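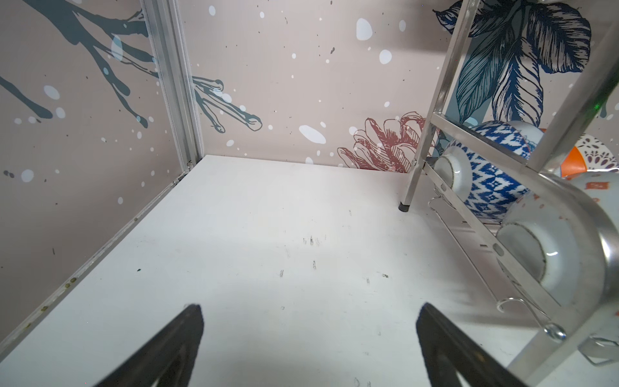

Wrist camera, fingers open, rack on the right

Cell 7: white top, finger rubs and re-zeroing the rack

nguerra wrote:
Dish cell at Prullstead, two arms on the one rail. Tabletop has black marks across the middle, in the area where the fingers travel. I take them to be finger rubs, which would put our approach height too low. Before I touch the offsets I'd like to agree the order of work. Current sheet:

1. Park both arms, air off, lock the rail.
2. Wipe the top with a damp cloth. No solvent.
3. Check each rack foot for play.
4. Jog each arm to the rack by hand control and note the gap under the fingertips. 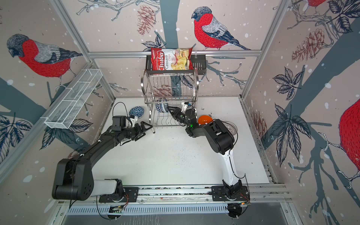
5. Re-zero the rack position, then run 16 slow cycles.

Fatima_O wrote:
Step 3 should come before the wipe. If a foot has crept you want to see the old mark. Also "air off" is wrong for this cell, the grippers are electric. Whoever copied that from the Malluvby sheet should strike it.

nguerra wrote:
Struck. Order of 2 and 3 swapped.

haruna_o wrote:
I disagree with re-zeroing at all. The rack is a bought-in kitchen item and the wire dividers flex more than any offset you'll correct. Raise the approach by 2 mm and leave the rest. We did that in September on the Onyeka cell and it has held.

Fatima_O wrote:
Raising it hides the fault. With a bowl lying on its side low down by the rack you need the fingertips near the top, and 2 mm is enough to lose the rim. Measure first.

nguerra wrote:
Measuring, then. One more from the wrist, down by the rack leg. Going by this I'd add a check of the cable loop by the gripper body, full wrist travel, 180 degrees, before any cycles are run.
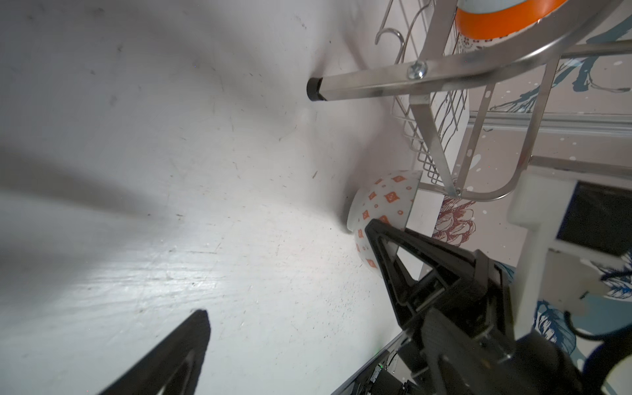
Lemlem Shiferaw wrote:
Add the bolt where the square leg meets the curved bar. Ours at Cusura had backed off half a turn and every plate pick was out to one side. Nip it up before re-zeroing or you'll be doing it twice.

haruna_o wrote:
Fair point on the bolt. Still say 16 cycles proves nothing, run 32.

nguerra wrote:
32 it is. Bolt goes in as step 4, jog moves to 5. Will post the gap readings for both arms when I have them.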